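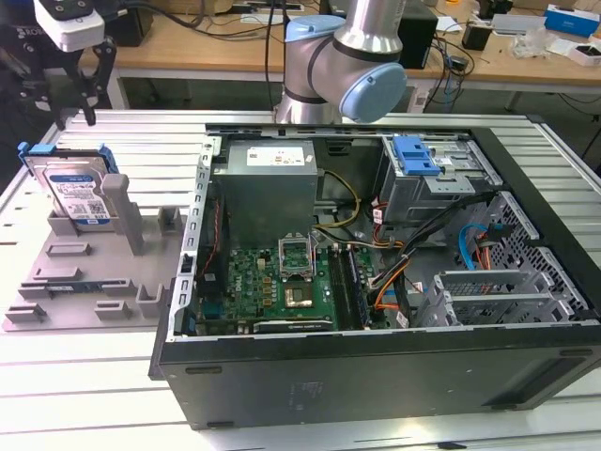
Bench notes: reseating a desktop CPU

Updated 2025-03-06

Unplug the power cord and hold the power button for 3 seconds. Lay the tower on its side with the removable panel up. Work on a hard surface, never on carpet.

Drives come out first. If the drive sits in a plastic caddy, pull drive and caddy together and stand them well clear of the case. Label the SATA cable before you disconnect it.

Push the power supply cables away from the socket and tie them back. A loose bundle will drop onto the contacts at the worst moment.

Release the lever and raise the retention bracket fully. Lift the processor straight up by its edges. Do not slide it. Keep fingers off the gold contacts and set it down on antistatic foam.

Clean off old paste with isopropyl alcohol and a lint-free cloth. The Grulura wipes leave less residue than the Dobos ones we used until November. Let the surface dry before applying new paste.

To refit, match the corner triangle on the chip to the mark on the socket. The chip should drop in under its own weight. If it does not, lift it out and check for bent pins.

Memory modules: open the clips, press down evenly on both ends, confirm that the clips close. With a single module, check the board manual for the correct slot.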